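Workshop notebook, Plurnden
May 10, 2025

Second trial of the linen dye with weld from the Astberg garden. The first trial came out too pale and I think the fault was in my mordant, which I mixed in a hurry. This time I weighed 300 g of dry cloth and scoured it yesterday evening in soft water with a little soda. The water in the pot was still yellow after the first wash, so I repeated it.

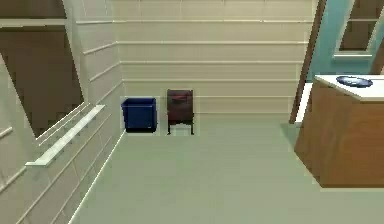

Notebook 7, page 4

Alum bath prepared in the morning, cloth left inside with the lid on. I stirred when I remembered, maybe not often enough. The weld was chopped and kept just under simmer in the big Lightfoot pot. I must not let it boil again, the color becomes brownish.

After the weld, one half of the cloth went shortly into the old indigo vat. The vat smells good but it is weak, and I will feed it before the Kulluven order. They want the green by August and they have asked for a sample with a rubbing test. I have not yet done such a test on linen, only on wool.

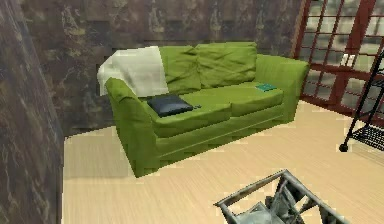
Can the cloth be rinsed the same day?
Better to wait until the next morning, and then rinse in cool water until it runs clear.

To do: buy more alum, label the yellow half, cut a strip for the window test.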